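Raldale Community Help – Housing and Tenancies

Taking over a small ground-floor unit: who should repair the walls and who is responsible for the exposed pipes?

Posted by Mutua Urio, 05/04/2026

I write on behalf of a small bookbinding and paper repair group which intends to take a lease on a ground-floor room in the Pinheiro building. The term offered is three years, with a break at the end of the first. The agent has sent a draft lease, and two points in it are not clear to us.

The first concerns decoration. The draft says that we must "keep the interior in good and substantial repair and decorative order" and must return it in that state when we leave. The painted walls already carry marks from earlier use. We do not wish to pay for repainting a room that was marked before we arrived. The agent has told us by telephone that "fair wear" would be allowed, but those words do not appear anywhere in the draft.

The second concerns the pipes that run under the ceiling. Some of them may serve the rooms upstairs. The draft defines the premises as including "the ceiling and all conducting media within the premises". We would like to know whether this would make us liable for a leak in a pipe that we do not use and cannot turn off.

The rent is modest, but there is also a service charge, and the deposit is equal to nine weeks' rent. The agent would like our signature before the end of the month. We have no solicitor at present and would be grateful for guidance on what may reasonably be asked for.

Posted by Skeltance

In my experience the agent will always say that it is a standard lease and cannot be altered. It can be altered. Ask for the pipes to be taken out and ask for a rent-free month while you are about it. We received two.

As for the walls, a tin of white paint costs very little. I would not delay a good room over it.

Posted by Lourenço Cordeiro

The previous reply is correct that the terms are open to negotiation. I would, however, advise against treating the decoration clause as a minor matter. The following is general information and does not replace advice from a solicitor, which I would recommend before any lease of this length is signed.

Repair and decoration

A promise to "keep" premises in repair is commonly read as including a duty to put them into repair first, if they are not already so. A tenant who signs such a clause may therefore be taking on defects that were present on the first day. A verbal assurance about fair wear is of little use if the person who gave it has moved on by the time the lease ends.

The usual remedy is a schedule of condition. It is a dated record, in words and photographs, of the state of the premises at the start of the term. It is signed by both parties and attached to the lease. The repair clause is then amended so that the tenant is not required to return the premises in any better state than the schedule shows. Please note that the schedule has no effect on the repair clause unless the lease refers to it. I have seen a very thorough schedule of 78 photographs which was kept in a drawer and never mentioned in the lease, and the tenant gained nothing from it in the negotiations.

The photographs need not be of professional quality. Each wall should be taken whole and then again at closer range where there is damage. Ceilings, and the places where one surface meets another, are the parts most often forgotten.
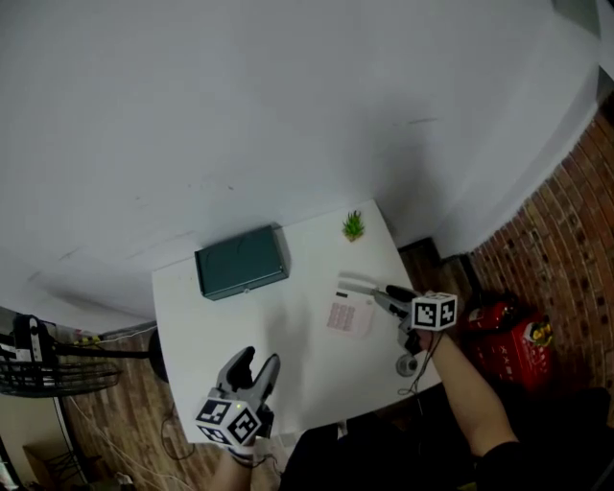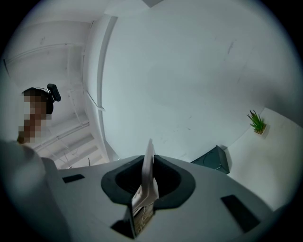
Scuff marks on the white wall beside the brickwork (first view); pipes and rails across the ceiling (second view).

In a written schedule, the entry for such a wall might read: "Painted white. Faint scuff marks. No other defect noted." The last sentence should be included only if it is true. Entries such as "fair" or "average" should be avoided, as the parties will seldom agree later on what was meant. Each entry should carry the number of the photograph to which it refers.

Pipes and other services

"Conducting media" is a general term for pipes, wires, ducts and cables. The words "within the premises" in your draft describe where the pipes are and say nothing of whom they serve. On that wording, a pipe which passes through your room on its way to another tenant could fall within your repairing duty.

I would ask for the definition to read "conducting media within and exclusively serving the premises". The landlord should then take responsibility for the remainder, normally recovering the cost from all tenants through the service charge. In return you should expect to allow access for repairs. It is reasonable to ask for 48 hours' written notice, except in an emergency.

You should also ask the agent in writing which pipes serve which rooms, and where each may be turned off. The answer should be kept with the lease.

Service charge

You do not say whether the charge is capped. If responsibility for shared pipes passes to the landlord, the cost will return to you in part by this route, and a cap is worth requesting – particularly in an older building. Ask for the last three years of accounts. Our own landlord at Weker produced them within 9 days of a written request.

Posted by Mutua Urio

I am obliged to both of you. The agent has accepted a schedule of condition in principle but wishes us to bear the cost of preparing it. Is that usual?

Posted by Lourenço Cordeiro

It is. The schedule is chiefly for the tenant's protection, and the tenant normally pays. For a single room you may prepare it yourselves, provided that the landlord signs every page.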